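Home About Archive Search this blog...

Two policies, same training set

May 22, 2024

I trained both policies on 300 simulated demos from the Morris set. One sees only the wrist camera, the other gets a room view too. 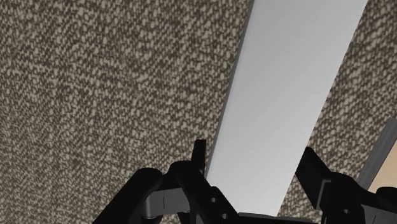
Saqib Ansari suggested dropping the wrist view for the first 70 steps of each run. I tried it, and the two-view policy let go of fewer objects early. The wrist-only one I left alone. I still need to rerun both with new seeds. 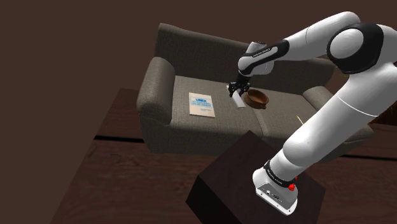 Room view, with the gripper holding a small white object over the sofa.

Code goes up in September.

2 comments Share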